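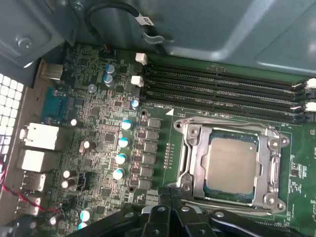 A processor in its socket, next to four empty memory slots.

How to check a pitcher projection before you trust it

Every spring the projection sites promise they have fixed pitching. I doubt it. You can test the claim yourself in an evening with a spreadsheet, and I'd do that before paying for anything.

1. Get last season's preseason file, the one published before opening day. Sillon keeps its old files up. Puvis only shows a version "updated for accuracy," so skip it. A forecast edited in June is no forecast.

2. Paste in the actual results and match them by player ID. Matching by name will mix up pitchers sooner or later.

3. Throw out anyone with too few innings to mean much. My Sillon file had 432 pitchers and I kept 226. Pick your innings cutoff before you look at the results, then leave it alone.

4. Subtract projected ERA from actual ERA, drop the minus signs, and average the column. That's your typical miss.
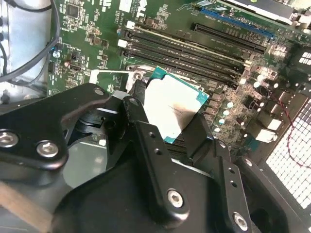
Square CPU held over an open computer case.

5. Now do the same with a dumb guess. Give every pitcher the league average ERA and work out the miss again. If the paid numbers barely beat it, you have your answer.

6. Repeat for strikeouts. Most systems do better here, and the sales pages lean on that – check whether your league even rewards them.

One season proves very little, good or bad. I want at least two before I say anything about a system, and I'd still ignore the "confidence grade" Hesis prints beside each name. I couldn't find any explanation of how it is worked out.

If the file won't sort properly, look for ERA values stored as text. Convert the column to numbers and run step 4 again.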